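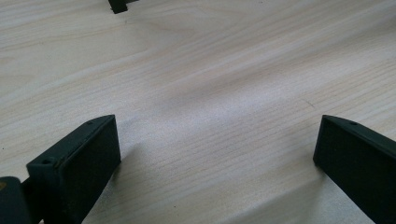
## Layout notes: block detection on the Cerska branch

4 Jun 2022

The Cerska branch now has working block detection from the yard throat to the Merrick end. It was wired in 14 blocks, with one detector per block and a common rail return. Signals are not connected yet. They wait on the second bus cable, planned for August.

Detectors are the current-sensing type, with the feeder looped through a small coil before it reaches the track. Two turns through the coil gave reliable pickup on a single resistor wheelset. One turn missed short cars in the Clusard siding, where the feeder run is longest. Members copying this arrangement should start with two turns and add a third only if a car with one treated axle drops out.

Resistors are surface-mount, glued across the insulated side of the axle and bridged with conductive paint. Check each one with a meter before the wheelset goes back in the truck. Paint that looks complete can read open after a day of drying, and a second coat fixes most of these.

### Software side

The computer sees each detector as a sensor with a numeric address. We renamed all of them by location before building any logic on top, so a report now reads "Merrick west switch" where it used to show a bare number. The renaming took an evening. Doing it later would have meant editing every table that refers to them.

Debounce settings as they stand:

- Going active: no delay
- Going inactive: 2,000 milliseconds
- Yard throat only: going inactive left at the default until the dirty track there is dealt with

The long inactive delay hides brief losses of contact. It also means a block shows occupied for two seconds after the last car leaves, so meets at Merrick must allow for it.

### Known faults

Block 9 shows occupied with nothing on it when the humidity is high. The likely cause is leakage through the ballast glue, and a less sensitive setting on that detector is being tried first. The gap at the east end of the Zivent spur has closed up again - it needs to be recut and filled with styrene, then filed to the rail profile.

Engine 557 stalls on the Clusard crossing in one direction only. Detection is not involved. The rear truck pickup wire is suspected and the engine is off the roster until it has been resoldered.

Wiring diagrams for the branch are in the binder under the control panel. Mark any change on the sheet itself, in pencil, with the block number beside it.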